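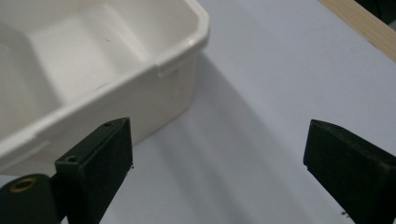 Last edited: September, 8:14 pm (by original poster)

Stomgate Home Forum > Storage and Tidying > Do you keep lids on or lids off?

drawerful_of_regret
Settle something for me. I've been sorting out the craft cupboard and have arrived at the stage where everything I own is on the floor and the bins are nearly spotless. White plastic, rounded corners, lid with a carry handle and a clip. My other half says store the bins nested with the lids stacked separately. I say every bin keeps its lid on, because a lid that has left home never comes back. We've been at this since lunch.

Tedeck
Nested. You're storing air otherwise. I had 3 big ones on top of the wardrobe for years, lids clipped down, guarding nothing.

mrs_jasińska
Lids on. I nested mine once and needed a bread knife and a short prayer to get them apart.

Tedeck
You leave a sheet of newspaper between them. Works every time.

mrs_jasińska
So now I'm storing newspaper as well.

drawerful_of_regret
Update, as the edit above was only to fix my spelling. I put a sheet over the table so I could sort without scratching the top, and tried the lids one at a time.
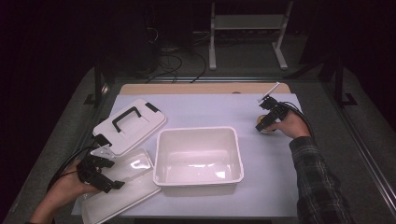 The handled one is a decent lid and I've no quarrel with it. The clear one I'm less sure of. I like a see-through lid in principle, but it means I'll have to look at what's in there, and I bought bins precisely to stop doing that. Also, does anyone label theirs? I've got a label maker, a Drilleo, which so far has labelled itself.

pegbag60
Label the side, never the lid. Lids swap about. My "Christmas" was full of bathroom sealant for most of a year.

Tedeck
Don't label at all. If you can't remember what's in it, you don't need it.

pegbag60
Tell that to the boiler manual.

mrs_jasińska
Agree with pegbag for once. Side label, short end, so you can read it on the shelf. And wipe them out before you fill them or the grit gets into everything.

drawerful_of_regret
I did wipe them, thank you. Then I went over the sheet, which I'd have called clean until I got my nose down to it.

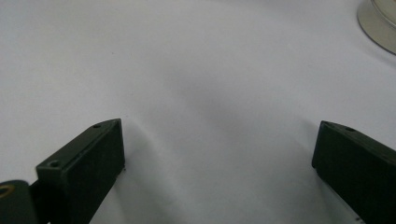 Anyway, beads first. I've decided small things go in tubs and the tubs go in the bin, or I'll be tipping the whole lot out every time I want one button. Wool gets a bin to itself. Paper can lie flat at the bottom of whatever's left. The lids are staying on, and I've told the opposition so.

Tedeck
Post again in a month when you've run out of shelf.

pegbag60
How many beads are we talking?

drawerful_of_regret
The tub says 1384, which seems an odd number to stop at. I'm not checking.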